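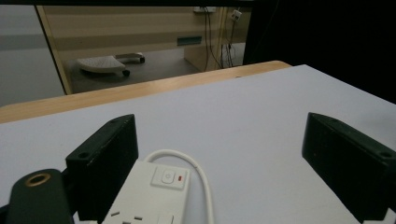 # One Page, One Month: The Hasthorpe Chain Poem

The long collaborative poem has rarely been easy to publish. It takes a great deal of time, its contributors drift away, and the finished text is often too long for a magazine and too uneven for a book. The Hasthorpe Chain, which reached its closing link in December, has run into all of these difficulties over the years and has nevertheless arrived in print. Zodar, the Derport press that has followed the work from its second year, has issued the complete poem in a single volume of 3722 lines.

The form is borrowed loosely from Japanese renga, in which poets write alternating verses and each verse answers only the one directly before it. Hasthorpe kept the principle of the link and dropped most of the rest. There is no fixed syllable count and no required mention of the moon or of blossom. Each contributor received the preceding page by mail, had one month to reply to it, and sent the reply on to the editors. Contributors did not see any earlier part of the poem until their own page had been accepted.

The Chain has 96 links. They were written by 62 poets, a number of whom returned for a second or third turn after an interval of at least a year. Pages vary in length from four lines to well over a hundred. The shortest, link 31, is a plain quatrain about a ferry timetable, and it follows a dense prose section that many readers will find the hardest going in the book.

## Reading in order

A poem made in this way has no plot, and the editors have resisted the temptation to supply one. What it does have is a memory of a peculiar kind. Words travel. The word "hinge" enters in link 8, in a passage describing a garden gate, and survives through five successive hands. By link 13 it has become a verb and the gate is gone. It returns much later, in link 70, written by a poet who could not have read the first appearance. The notes at the back of the volume record the coincidence without comment.

Other passages show the strain of the method. Between links 40 and 52 the poem turns repeatedly to weather, and several replies do little more than restate the page they were given in a different season. The press considered shortening this section and decided against it. The general reader may wish to take these pages quickly. The student of the form should probably take them slowly, as they show how a group of capable writers behaves when no one is willing to change the subject.

Link 53 does change it. It opens with a list of debts and moves, over nine pages, into the strongest sustained writing in the first two-thirds of the book.

## The edition

Zodar has printed 1000 copies. The text is set in one size throughout, with a blank page between links, and authors' names are held back to an index at the end. Some contributors objected to this arrangement when it was first proposed. It was retained on the ground that the poem had been written by people looking at a page and not at a reputation - a reasonable position, although it obliges anyone tracing a single poet's work to keep a finger in the index.

Corrections have been kept to a minimum. Spelling follows the submitted pages, including two forms of "gray," and a missing line in link 19 is marked by a row of points. The original of that page was damaged in the mail, and its author preferred to leave the gap.

The working papers, which include cover letters, rejected pages and the editors' correspondence, have been placed in the Sivakumar Reading Room at Derport. They may be consulted by appointment. The rejected pages are of particular interest. In several places the Chain might have gone elsewhere, and a reader with patience can follow those alternative branches for one or two links before they stop.

## A second chain

The editors have begun to circulate the first page of a new poem. The rules have been revised in one respect: contributors will now have six weeks to reply, and any page not returned in that time will pass to the next name on the list. Translated replies will be accepted for the first time, provided that the poem in its original language is sent with them.

Requests to join should be made in writing to Hasthorpe, care of Zodar, with a sample of no more than three poems. Applicants are asked not to send replies to published links.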